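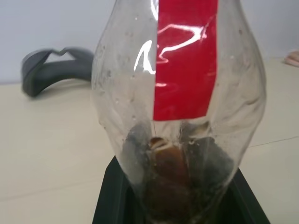
Figure 2. A used drink bottle of clear plastic with a red label strip. A brown liquid or residue remains in the narrow lower part.

4.2 Remains of content in returned bottles

The second group of objects in our study is the plastic drink bottle which comes back with something still inside. In the households of Stetine such bottles are very common in the collection bags, and the persons who sort them by hand told us that they are also the most unpleasant. A bottle that is clean and open can be pressed flat in one movement. A bottle with remains must first be opened, emptied and put apart, and this changes the rhythm of the whole table.

Figure 2 shows a typical case. The wall is still transparent, but it has become slightly cloudy and scuffed, and on the right side it has soft creases and dents. Small drops are visible on the upper body at the left. The brown material sits low, where the body is slim and ribbed. From the outside it is difficult to say if such material is only a liquid or if it has already started to dry. For this reason we did not divide our records into "liquid" and "dry" at the moment of the first look. We used one class, "remains visible", and the decision about the kind of remains was taken only after opening.

The shape of the bottle has more influence than we expected at the beginning. In bottles with straight walls, the remains leave quite completely when the bottle is turned over. In bottles with a rounded body and a narrow base, a part of the content stays behind the ribs, also after shaking. The sorters in Gorano solve this with a little water and a second turn. In Stetine there is no water at the table, so the bottle goes to a separate box -- and this box was full before the end of most shifts.

We also recorded the condition of the label. A label which covers only a strip of the body, as in Figure 2, leaves the content easy to see. Full sleeves hide it, and the sorter has to judge by weight. Among the 1,100 bottles of the June collection, more than 28 percent had a full sleeve. We did not record the brand, and the color of the label was noted only to help us find the same bottle again in the photographs.

Dents were at first treated as damage, but later we gave up this view. Many people press the bottle a little before they throw it away, to save space in the bag, and then close it again. A pressed and closed bottle keeps its remains very well. In the interviews, several households said that they believed pressing was the correct preparation, and that emptying was not necessary if the cap was tight. The leaflet of the Tisano program, which was given to 3,000 homes, explains the pressing with a drawing but mentions the emptying only in one short sentence on page 2. We come back to this leaflet in Section 5, where the wording is compared with the one used in Gorano.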